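The Clear Desk Cure, Tested Again

Every February my inbox fills up with people telling me to clear my desk. This year's batch came with a course attached, seven lessons from an outfit called Hirnow, and a promise that a bare white surface would give me back 25 minutes a day. I'd like to know who held the stopwatch.

I did the course anyway. Lesson one is a box. Everything goes in it, and you take out only what you reach for. Lesson two tries to sell you a bigger box. By lesson four I had been introduced to the Treloar tray, the Grivar cable sleeve and a "landing pad" for keys, and I began to wonder how a method for owning less had picked up a shopping list.
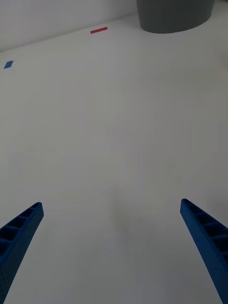 Does a matte white top stay looking clean?

For a day or so, if you drink coffee anywhere near it. Matte hides glare well enough, but it shows pencil smudges and ring marks sooner than wood does. A damp cloth at the end of the day deals with most of it.

What I will grant the clear desk people is that wiping down is much easier with nothing in the way. I also found a stamp I'd given up on. The rest I'm less sure of. My papers didn't vanish – they moved to the chair, and then to the floor beside the chair, and I spent a good part of one morning hunting for a gas bill that used to live under the lamp.

Murray Ruddock wrote in from Kadport to say he paid $400 for a new white table and now does his bills in the kitchen, so as not to spoil it. I believe him completely.

If you want to try it, use a box you already have and skip the tray. Leave the pen out. I've put my lamp back, and the gas bill is under it.

14 comments
Share this item
Shares: 7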